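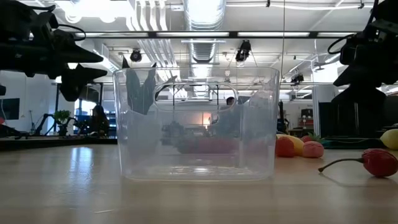
Can you swap baker's flour for plain flour in a sourdough starter without killing it? In most kitchens the starter will cope, though it goes slack for a few feeds and you may need to cut the water back a little.

I put that at the top as it's what three people wrote to me off-list to ask, and I'd sooner answer it once. The rest of this is about the Puvik method, which I have now tried properly and still don't believe in.

On 14 May 2020, Mawuli Quartey wrote:
> I've been baking the Puvik loaf twice a week since March and I
> can't see going back. No kneading, no folding, 4 minutes of
> stirring and then it sits overnight. The claim on their page is
> that the long rest at high hydration does the work of kneading,
> and my loaves bear that out. Crumb is open, crust is good, and it
> keeps for days. I use the Disomari flour but I gather any strong
> white will do. Has anyone on the list compared it side by side
> with a kneaded loaf? I'd be surprised if you could pick them.

Mawuli, I have, and I could.

I don't dispute that a long rest develops gluten. That was known well before Puvik started charging for a booklet about it. What I doubt is the bit where it makes no difference what you do before the rest. I made two doughs out of the one bag, same starter, same water, same salt. One got the stirring and nothing else. The other got ten minutes on the bench and two folds. Both went in the laundry overnight, that being the coldest room we've got, and both were baked in the same cast iron pot, one after the other.

The stirred one spread. It tasted fine, I'll give it that, and my husband ate most of it with vegemite, but it came out the shape of a thong. The kneaded one stood up and the ear opened where I'd slashed it. You could argue the second loaf had longer to prove while the first was in the oven, and you'd have a point, so I did it again the following weekend with the order swapped. Same result, a bit less dramatic.

Quantities, for anyone who wants to check me. I scaled up so I'd have enough for rolls as well, and the total dough weight was 1294 g before dividing. The water was 459 g, which is well under what Puvik call for. I tried theirs first and it was soup. They may have a thirstier flour than anything I can buy in Pudbridge. If that's so they ought to say it on the page, instead of telling people to "trust the dough". 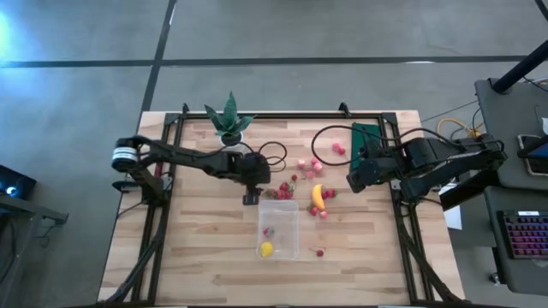
Mawuli reckons the water is where I went wrong, and that a dough as stiff as mine was never going to loosen up on stirring alone. Fair enough. But the booklet says to adjust the water to suit your flour, and that's what I did. A method can't be foolproof and also depend on getting the water exactly right.

Then there's the keeping. "It keeps for days" gets said about every loaf somebody is fond of. Mine was toast-only by the third morning, kneaded or not. I suspect the people getting a week out of it are keeping it in plastic and have got used to a leathery crust.

While I'm at it, the Farooqui tin. Several of you have praised it for no-knead doughs, and it would certainly hide the spreading, as any tin with sides does. If the loaf needs walls to stay up then I'd call it a tin loaf and be happy with it. I have my mum's old one with the dent and it does the same job.
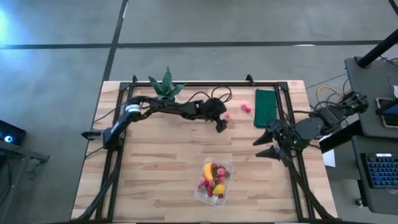

What might change my mind is somebody doing it blind. Bake both, have someone else slice them, and taste without seeing the outline. Flavour is where the long rest should help, and I'll admit I couldn't tell my two apart with the crusts off. It's the shape and the crumb I could pick. The stirred loaf had big holes under the top crust and a tight band along the bottom, which to my mind is a faulty crumb and gets called "rustic" by people selling booklets.

I've roughly 2000 g of the same flour left, so I can do one more round if anyone wants to suggest a fair test. Please send weights and not cups. And if you're using a fan oven say so, as mine isn't and I've no way of guessing what yours does to the crust.

On the starter again, for the person whose jar smelled of nail polish: it's hungry. Tip most of it out, feed it twice a day, and leave the lid loose.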